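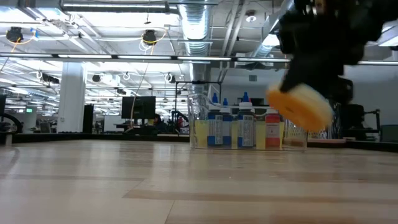 Slide 1. Clear bin with four bottles on a light wooden tabletop.

Small Liquids in Old Workrooms: Storage, Labels and Spill Control
Speaker notes, Melaniia Kobzar
Cullasholm meeting, May

SLIDE 1 - Opening
Leave the title up while people sit down. Start with scope. The talk covers bottles a person can lift in one hand: cleaners, glues, inks, oils, diluted detergents. Drums, gas cylinders and anything under a fire permit are out of scope. Questions on those go to the Flutley group after the break.

Point at the bin once. Open bin, clear walls, several bottles standing upright. Then move on.

SLIDE 2 - The building
The Cullasholm workrooms date from 1843. Floors are boards over joists, with gaps. A liter of liquid spilled on the north side reaches the ceiling of the room below before anyone finds a mop. The ceiling below is painted plaster and has been patched twice.

Two consequences for storage:
Liquids stay inside a second container at all times, including on the bench.
No liquids on window sills. The sills slope outward on the street side and inward on the yard side.

SLIDE 3 - What the inventory found
161 containers across the north and south rooms. Read out the categories only, the full table is in the handout.

Water-based cleaners were the largest group. Then adhesives, then oils, then inks and dyes. The last group was unknowns: containers with no readable label, or a label that did not match the contents. 10 containers were unknowns. All of them were refills into a bottle that had held something else.

Pause here. The refill problem is the main finding and the rest of the talk depends on it.

SLIDE 4 - Refills
A bottle gets refilled for ordinary reasons. The supply can is heavy, the spout is wide, the job needs a few drops. Banning refills was tried at Vulusitz and lasted one winter. People went on doing it and stopped writing on the bottle.

The working rule now:
Refill only into new blank bottles from the stores shelf.
Label before filling. A full bottle has wet sides and tape will not hold.
Write the contents, the dilution and the month.
Empty food and drink bottles go in recycling the same day.

If asked about printed labels: they are easier to read but the printer is in the office. Handwritten labels in pencil under clear tape lasted longer than marker in our rooms. Marker came off with alcohol, and alcohol is one of the things in the bottles.

SLIDE 5 - Choosing a second container
Capacity first. The bin must hold the full contents of the largest bottle in it, with the other bottles still standing there. People forget to subtract the volume of the other bottles. Work the example on the board if time allows.

Wall height next. Low trays are easier to reach into, but a tall bottle tips straight over the rim. We use a wall at least one third the height of the tallest bottle.

Clear against opaque. Clear walls show a leak early and show whether the bottle at the back is the one wanted. They scratch, and some plastics craze when solvent sits in them. Opaque polyethylene holds up better with solvents. Our split is clear for water-based products and opaque for the rest. Check the maker's resistance table for the exact plastic; the word "plastic" on a price tag is no use.

SLIDE 6 - Grouping
Alphabetical order is wrong for liquids. It puts acid cleaner next to ammonia.

Group by what may safely mix if everything in the bin leaks at once. Bleach products get their own bin, on their own shelf. Acids the same. Oils can share. Oily rags are a separate matter and have a lidded metal can.

Keep pointed tips upright and capped. A fine nozzle left open dries shut, and then somebody squeezes hard.

SLIDE 7 - Inspection
Every 4 weeks, one room at a time. Lift each bottle, look at the base, wipe the bin, replace any label that takes effort to read. The south room takes less than an hour. The north room takes longer on account of the high shelf, which should come down - budget request is in.

Record the bin, the fault and the action. Do not record who left it. We had a column for that and it produced blank sheets.

SLIDE 8 - Disposal
Unknowns are not poured away, sniffed or combined. Cap, bag, tag as unknown, place in the gray cabinet. Collection is booked through the front office.

SLIDE 9 - Open points
Shelf life of diluted cleaners. We write the month but have no agreed cutoff.
Whether the Vulusitz rooms move to the same labels.
Cost of replacing crazed bins.

Handouts are by the door. The capacity worksheet is on the back page.

Related items
Kobzar: Capacity worksheet for trays and bins
Flutley group: Notes on drum storage
Patching painted plaster after a leak
Vulusitz stores list, spring update

This site uses cookies to remember your settings. Accept | Decline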